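Clorwood Serviced Apartments, Housekeeping Practice Notes
Section 4: Lounge areas, upholstery and cushions

These notes apply to all attendants at the Jostville building and replace the laminated cards kept in the linen rooms. They take effect in August. Questions should be directed to Radka Shehu, Housekeeping Supervisor, before the start of the morning shift.

## What changes for attendants

Cushion placement and the straightening of sofas will progressively be assigned to the humanoid units. Attendants retain responsibility for stain treatment, leather care, inspection and the final release of the room. No position is being removed as a result of this change. Time recovered from lounge work is to be spent on kitchens and bathrooms, where guest complaints have been most frequent.

Each floor will have two attendants trained to work alongside a unit. Training is conducted by Senad Trajkovski and is paid at the ordinary rate. Attendants who prefer to remain on floors without a unit may say so in writing, and the roster will be arranged accordingly until the end of the season.

## Preparing the lounge

- Pick up shoes, toys, chargers and newspapers from the carpet before calling the unit.
- Move the coffee table back to the wall.
- Open the curtains fully. Lamps alone are not sufficient in the north-facing suites.
- Check the gaps between seat cushions by hand for coins, keys and remote controls. Found property is bagged and labelled with the suite number.
- Vacuum toward the door, finishing with the strip in front of the sofa.

## Cushions on leather sofas

The lounges are furnished with cream leather sofas with quilted seats and padded backs. Throw pillows are to rest against the back and should never be left flat on the seat, where coloured fabric may mark pale leather over time. Fuzzy or textured covers are shaken out on the balcony before they are put back.

While a unit is working at the sofa, with its arms forward over the seat cushions, attendants stay clear of the front of the sofa and do not reach across to correct a pillow. Corrections are made once the arms have been lowered.
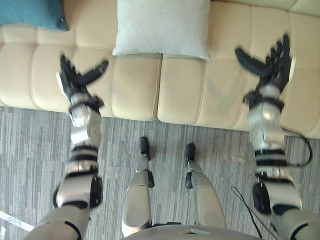

## Leather care

1. Dust the seat and back with a dry microfibre cloth, following the stitched channels.
2. Mix 500 mL of lukewarm water with a capful of Sterklow neutral soap. Wring the cloth out well.
3. Wipe from seam to seam without scrubbing. Pay attention to the front roll of the seat, where body oils collect.
4. Dry at once with a second cloth.
5. Leave the sofa uncovered for 30 minutes before pillows are returned.

Vinegar, methylated spirits and baby wipes are not to be used on leather of any colour. Ink marks are reported to Yen-ting Tu and left untreated.

## Reporting

Any scuff, pulled stitch or displaced furniture noticed after a unit has worked in a suite is entered in the room log under "Lounge". Attendants are not held responsible for damage recorded in this way. Entries are reviewed by Tzu-hsuan Ho, who will reply to the attendant concerned.

Spare cloths and soap are kept in the linen room on each floor.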